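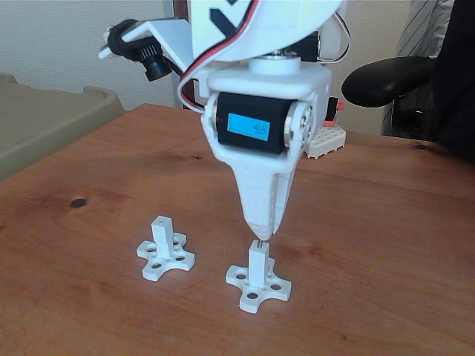
Figure 9. A small white cross-shaped part on a reddish-brown wooden tabletop, under a white gripper.

4.2 Reading small objects at home

The second part of the survey asked how households judge the size of small objects that they order without seeing them first. We sent the questionnaire to 1001 households in Skonar and Simgate, and more than 70 of them also agreed to keep a written diary during February. One household returned the form twice, so the analysis uses 1000 answers.

In Skonar, most people said that they compare the object with their own hand. In Simgate the answers were more mixed. Many people there look first for a familiar surface, such as a table or a kitchen shelf, and they guess the size from that. We did not expect this difference, and the age of the respondents does not explain it well. It may come from the shops. Simgate lost its last hardware store before the survey began, and the people there order almost all small parts from the Dosusance catalog, where the goods are shown on plain furniture.

The diaries give more detail. Several writers measured a part with a ruler only after it did not fit, and then wrote the number on the wall or inside a cupboard door. Others kept the old broken piece in a drawer for comparison. Written dimensions were used less than we assumed – even by people who had a tape measure in the same room. Mekonnen's scale of size confidence, which we translated for this study, does not have an item for this habit. We added one, and its wording is given in the appendix.

Two limits should be mentioned. The diary group was self-selected, and its members probably order more often than their neighbors. Also, the questionnaire used the word "small" without a definition. In Skonar some people understood it as anything that fits in a pocket, and a few included chairs.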